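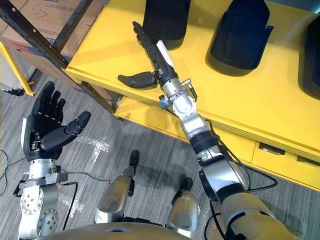
Caring for a glossy yellow work table

Category: Furniture and Surfaces
Asked on 10th October by Nayara Sampaio

Our department has a yellow table with a glossy top. A black container and other items are left standing on it for long periods, and we would like to keep the surface in good condition. The supplier, Vieira, provided no care sheet. Which cleaning method is recommended, and may objects remain in place between cleanings? The overhead lighting shows every smear, and visitors have remarked on it.

2 answers

Answer from Inolberg
Accepted by the person who asked

Please establish the type of finish before using any product. If the supplier cannot confirm it, restrict cleaning to lukewarm water with a small amount of mild dish soap, applied with a soft cloth that has been wrung out well. Wipe in straight lines along the length of the table, go over it again with clean water, and dry it at once with a second cloth. Most smears on a glossy top are soap residue.

Scouring powder, abrasive pads and solvent cleaners should not be used. Test any new product on the underside first.

Objects may remain on the table, but they should be lifted and never slid. Our office clears its tables every 14 days and wipes the base of each item before it is returned. Felt pads are suitable under heavier pieces. Rubber feet can mark some finishes, and dark rubber on a light color is the combination I would check first.

Answer from Zadadix

We use window spray on ours and have had no complaints. It does leave streaks if the cloth is old.

Comment from Inolberg
Window sprays containing ammonia may dull certain lacquers over time. Kindly consult the label.

Comment from Nayara Sampaio
Thank you both. I have written to Vieira regarding the finish and will use the soap method until a reply is received.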